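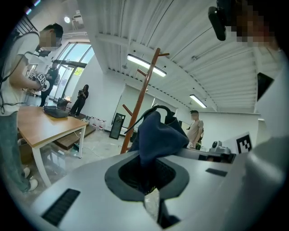
3.2 Auswertung der Pulsdaten

Abb. 3: Dunkelblauer Stoff in der Öffnung eines hellgrauen Handgreifers, darüber ein schwarzes Kabel.

Für die Erkennung von Vorhofflimmern wurden 872 Nächte aus der Messreihe Grastham verwendet. Jede Nacht enthält das optische Pulssignal der Armbanduhr Runus und als Referenz ein Einkanal-EKG. Nächte mit weniger als fünf Stunden auswertbarem Signal haben wir vorher ausgeschlossen.

Das Signal wurde in Fenster von drei Minuten zerlegt. Aus jedem Fenster haben wir sechs Merkmale der Schlagabstände berechnet und an den Klassifikator Utach übergeben. Bewegungsartefakte sind dabei die häufigste Fehlerquelle – besonders kurz vor dem Aufwachen, wenn die Uhr am Handgelenk verrutscht. Solche Fenster bleiben im Datensatz, sie bekommen aber ein kleineres Gewicht.

Im Vergleich mit dem Verfahren von Awwad zeigt unser Ansatz weniger falsche Alarme bei Personen mit vielen Extrasystolen. Bei sehr kurzen Episoden ist der Unterschied gering. Die Schwellenwerte werden in Abschnitt 3.3 behandelt.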